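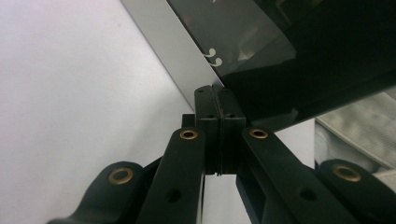

What is a linkage?

A linkage is a set of stiff bars joined by pins, so that when you move one bar, the others must move in a certain way. A folding umbrella has one. So does the lid of a piano, the wiper on a car window and the jack under the car.

Machines and Motion, Unit 2: Bars, Pins and Joints
Handout for the evening course, Ankrah Center
Prepared by Ekua Ofori

Please read these notes before the class and bring a pencil, a ruler and some stiff card. We will not use any formulas until the second half of the lesson.

1. The words we need

A bar that cannot bend or stretch is called a link. In real life every bar bends a little, but in this unit we forget it. The place where two links meet and can turn is called a joint, or sometimes a pivot. The link that does not move is called the ground, or the frame. Students often forget to count the ground as a link. It has to be counted, also when it is only a wall or a table.

The link that we push or turn is the input. The link that does the useful work is the output. A link between these two, not touching the ground, is called the coupler.

2. Three bars and four bars

Join three bars into a triangle with three pins. You will find that the shape is fixed. This is why you see so many triangles in roofs and bridges. A triangle is a structure and we cannot make a mechanism from it.

Now join four bars. The shape can lean to the left or to the right, and if you hold one bar still, the position of one other bar decides the rest (apart from a choice between two ways to put it together, which we will draw on the board). We say that the four-bar linkage has one degree of freedom.

3. Which bar can turn all the way?

There is an old rule for this, called Grashof's rule. Take the shortest and the longest bar and add their lengths. Then add the lengths of the other two. If the first sum is smaller than the second, then at least one bar can make a full turn against its neighbors. If the first sum is bigger, all the moving bars can only swing back and forth.

Worked case. The longest bar is 400 mm and the shortest is 100 mm. The other two are 300 mm and 250 mm. The first sum is 500 and the second sum is 550, so the rule is met. When the bar beside the shortest one is the ground, the shortest bar is a crank and the opposite bar is a rocker.

If the two sums are equal, the linkage can lie flat in one line, and at this point it can go on in two different ways. Designers usually avoid it.

4. The parallelogram

When opposite bars have equal length, the coupler stays parallel to the ground while it moves. Some desk lamps and tool boxes with rising trays use this. Dzifa Darko asked last time if the tray moves in a straight line. It does not. Every point of it follows an arc of a circle, but the tray does not tilt.

5. Force and the transmission angle

The angle between the coupler and the output link is called the transmission angle. Near 90 degrees the push is passed on well. When the angle is very small, most of the push goes into the pins and the output hardly wants to move. A common advice in textbooks is to stay above 40 degrees.

Exercises for home

a) Cut four strips of card and build the worked case. Mark the path of the middle of the coupler.
b) Find one linkage in your kitchen and draw it with lines and small circles only. Do not forget the ground.
c) Make the shortest bar the ground. Which bars turn now?

Hand in your drawings to Ro-un Yang by 9 May 2025. Unit 3, on cams, follows in June.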